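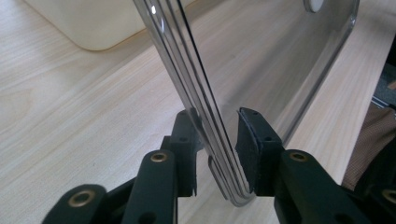

Clear plastic with a rounded lip at the bottom, just above the wooden table. The grain shows through.

Arkwood Display Room: Labels and Holders

The display room at Arkwood reopened in October with new labels throughout. This gallery page covers the label work: the clear plastic, the cards, the tables and the shelves they ended up on. Lighting and wall paint are on a separate page.

The room is 2,375 square feet, counting the side alcove. The collection holds over 2,000 objects, mostly household tools, kitchenware, and paper goods from the Floltudau valley. Of those, 237 are out on the shelves at present. Each one needed a label that could be read from standing height and swapped out when the object went back into storage.

The old labels were typed cards taped directly to the shelf edge. The tape had yellowed and lifted some of the varnish. Several cards had been corrected in pen more than once, and a few named objects that had left the shelf years ago. The old cards have been kept in a box in the office, sorted by shelf.

Why clear plastic

Wooden blocks with a slot were tried first. They looked good beside the tools but took up too much depth on the narrow shelves, and small things like thimbles and buttons disappeared behind them. Clear plastic leaves the shelf visible, so a label can stand fairly close to a small object without seeming to crowd it.

The drawback is glare. A glossy sheet catches light along every edge and fold, and a curved part catches it more than a flat one. Under the old ceiling fixtures a holder at eye level could be hard to read from the left side of the room. Tilting the sheet back a little fixed most of this. On the top shelves the cards now lie nearly flat.

The holders

The first order was 100 holders in the Fastum small size. They fit a card a little wider than a playing card. A second order in the Cele size followed for the long shelf, where the labels carry a paragraph of text along with the name and the date.

The Fastum holders are light and slide when a door is opened quickly. A dot of museum putty under each front corner keeps them in place and comes off clean. The Cele holders are heavier and stand without help.

Both types arrive with a protective film on each side. Peel it before the card goes in, and start at a corner. If the film is left on, the card looks gray and the edges of the film collect dust within a week or so. Leftover film was the most common mistake during setup.

Cleaning and handling

All of the holders were cleaned at the wooden table by the window and then carried to the shelves on trays. The same routine is used now when a label is changed:

Lift the holder by its sides, low down, where it is stiffest.
Wipe with a soft damp cloth, then a dry one. No paper towels and no glass cleaner.
Check the bend for hairline cracks. Holders with a crack go in the bin marked for reuse as spacers.
Set the holder down on cloth if it will be there for more than a minute or two.

Scratches show up more on a lit shelf than they do on the table. A few early holders were stacked without anything between them and came out with long fine marks down the front. They are used on the bottom shelves, where the light is dimmer. New ones are stored upright with a sheet of tissue between each pair.

The cards

The cards are cream, uncoated stock, printed in black. White was too bright next to the older enamelware. Names are in large type — readable from a step or two back — with the material and place in smaller type below. The catalog number is on the back, so the front stays short.

Each card is cut slightly narrower than the holder. A tight fit bowed the card in damp weather. With a small gap on each side it sits flat and can be drawn out without bending the plastic.

On the shelves

Labels stand to the right of the object wherever there is space. In the kitchenware case they stand in front, because the pans and molds are packed closely and a label at the side could belong to either neighbor. The tool wall has no shelf, so its labels are screwed to the rail.

The alcove still has its old cards. It will be done after the floor there has been repaired, using the rest of the Cele holders. Visitors who spot a wrong label or a missing one can leave a note in the book by the door — shelf letter and catalog number if possible.

Display room hours are on the visit page. Photography is allowed without flash.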